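Spent Sunday clearing the big table in our workroom in Dolldale. Posting as I go because a few people asked how we keep a shared table usable when it's also where everyone eats.

---

The room is 900 square feet and the table gets used for everything. Parts get laid out on it, mail gets dropped on it, lunch happens on it. By Friday there is usually no space left to put down a cup.

---

My rule is to take everything off first. I used to clean around the piles and move them from one side to the other. It took longer and the table looked the same at the end.

---

So everything goes into bins on the floor. One for things that belong in the room, one for things that belong to a person, one for trash. Food gets its own box and I deal with it last.

---

The personal bin filled up first. Two phone chargers, a scarf, a library book, half a set of drill bits. I put it by the door with a note. Whatever is still in it by the end of the month goes on the high shelf.

---

The mail was mostly catalogs. There was also a Stilov invoice, number 2673, that we had been looking for since before the holidays. It was inside a catalog. I don't know how long it had been in there.

---

Paid that before doing anything else. Then back to the table.

---
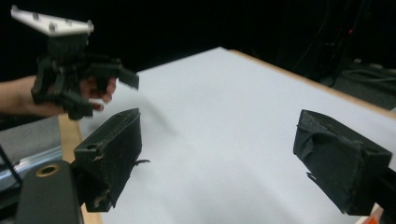
The white top with the tan wood along the sides.

---

I like a white top for this. You can find small screws on it, and crumbs, and pencil marks. Our last one was dark brown and you could lose a black washer on it for a week.

---

The downside is that it shows every coffee ring. If you're choosing between the two and you drink a lot of coffee, think about that.

---

For cleaning I use Mistis spray, the 600 ml bottle, and a damp cloth. Spray goes on the cloth, wait a second, then wipe toward yourself. I don't spray the table directly. It gets down where the white meets the wood and then you're digging it out with a toothpick.

---

For dried glue I use an old plastic card held nearly flat. Do not use a razor blade. I did that on the last table and the scratch held dirt from then on.

---

Pencil comes off with a regular eraser. Ballpoint mostly comes off with rubbing alcohol on a cotton ball. Permanent marker comes off if you draw over it with a dry erase marker and wipe right away. I thought that was made up until I tried it.

---

Wood gets a dry cloth only. If something is stuck on it, a barely damp cloth and then dry it right after.

---

Someone asked about table covers. We tried a clear plastic one last year. Things slid under it, it curled at the corners, and people stopped wiping the table at all. Took it off in April and haven't missed it.

---

Okay, the food box.

---

We buy snacks for the room from Vlachou, the grocery on the corner. There's a jar for money and it comes out close to even most months. The problem is bags. People open one, eat half, fold it over and leave it on the table. Then someone else opens a new one.

---

Chip bags are the worst shape for storage. They don't stack, they don't stand up, and if you lay them in a drawer they take all the space and get crushed by whatever goes in next.

---

What works is a deep box where the bags go in standing on end, tops up, side by side like files. You can see what's there from above and pull one out without digging.

---
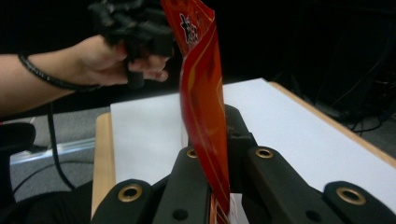
Red and orange one, with the little cartoon near the top.

---

Pick bags up by the top corner. If you grab one around the middle you crush what's inside, and if it's been opened and just folded over it can come undone while you're carrying it.

---

Bright packaging helps more than I expected. I can find a red bag in that box without reading anything. The plain brown bags of nuts always end up at the bottom and get forgotten. I've started putting those at the front.

---

For opened bags: press the air out, fold the top corners in to make a point, then roll the point down a few turns and clip it. Binder clips hold better than the plastic chip clips, and we already have a drawer full of them.

---

Write the day on the clip with a bit of masking tape. I don't do dates on the bag itself because the marker doesn't stick to the shiny ones. It just smears onto your fingers and then onto the white table.

---

I threw out three opened bags that nobody had clipped. Crackers, pretzels, and one that was only crumbs and salt. Everything sealed went back in the box.

---

Somebody wanted to know why we don't put snacks in jars. We did that for a while. The jars looked nice but they needed washing every time one ran out, and no one washed them. Two of them are holding pens now.

---

The other thing that changed is where the box lives. It was on the table, so people ate at the table and left things there. Now it's on the shelf by the window. You have to walk over to it, and most people just put the bag back when they're done.

---

Not everyone. But the table has had less on it at the end of the day for a few weeks now, so I'm leaving it there.

---

What went back on the table when I was done: the desk lamp, the pen jars, the tape dispenser. That's the whole list. The stapler moved to the drawer because it was always in the drawer when people looked for it anyway.

---

Tools went back on the pegboard. If a tool has no hook it gets one that day, even if it's only a nail. Otherwise it comes straight back to the table.

---

Reply to a DM - yes, I sweep after, not before. Everything you wipe off ends up on the floor. I also check under the table edge, where people stick tape and forget it. Found a good amount this time.

---

Reply to another one - the whole job was most of an afternoon, but a lot of that was mail. If you don't have mail on your table you'll be done much sooner.

---

In between the big cleanups I do a short one at the end of the day. Trash out, bags clipped and back in the box, one wipe with the cloth. If I skip it two days in a row I can tell.

---

Still to do: the drawer under the pegboard, which I opened and closed again. Also need more binder clips, the medium ones, and another bottle of the spray.

---

If anyone in Dolldale wants a stack of catalogs for packing paper, they're in a box outside our door. Take as many as you like. I checked them all for invoices.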